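Home | Reviews | Tools | Planning | Perception | About

Grorkix 3 grasp planner: quick review

Last updated: March

Short version first, I have a deadline. Grorkix 3 is a good planner for soft stuff. Config is a mess. Keep it if you do cloth, skip it if you only move boxes.

Install was fine. One package, one license key, done before lunch. It picked up our Haugen driver without a fight, which version 2 never did. Docs still assume you use their viewer. I don't. Logs are plain text, thank you.

The big new thing is the fold-aware grasp scorer. Old planners see a heap of fabric and go for the highest point, or the middle of the blob. This one looks for edges and overlaps and ranks pinches by how much layer it thinks it'll get. You can read the scores per candidate, and they make sense most of the time. Dark fabric is still the hard case. Depth goes patchy, the mask gets holes, the scorer starts guessing. Turn on mask smoothing before you blame the planner. Took me 17 tries to find that switch, it's under "legacy" for some reson. 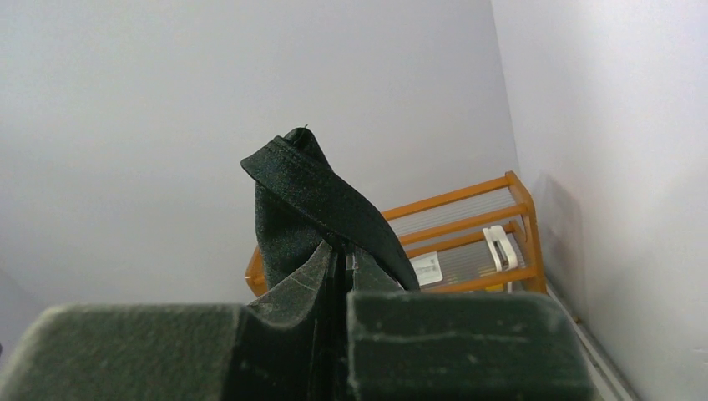
Dark green cloth in a fingertip pinch, wooden rack behind. Wrist camera view.

Folds like that band are what the scorer is for. One layer lying over another, a hem-like line near the edge, all of it nearly the same shade. Sinard's free planner gave me a single blob on this sort of thing and one grasp, take it or leave it. Grorkix gives a ranked list and lets you veto.

Speed. Default is 300 candidates per cycle, ok on our desktop, laggy on the laptop. Drop it if you're on a small machine. I couldn't tell the difference in the picks.

Collision checking: better than before, still nervous around slats and thin rails. It pads everything by the same margin so narrow gaps just vanish from the plan. You can set padding per object now but only in the config file, and mine runs to 1476 lines. No search in the editor. Come on.

Replay tool is the sleeper. Scrub back through a grasp, see the camera view next to the scores, change a weight, rerun offline. I'd pay for that part alone. Crashed twice on long logs, autosave caught it both times.

Bad stuff, quickly. Error messages are numbers. Support forum is slow. The uninstaller leaves it's cache behind. Broseck arms need a seperate plugin and it lags a version.

Would I renew? Yes, for the cloth work. Wait for the next patch if you need the Broseck plugin.

Related
Sinard free planner, one month in
Haugen driver setup notes
Broseck plugin: what works so far
Cleaning up depth masks on dark fabric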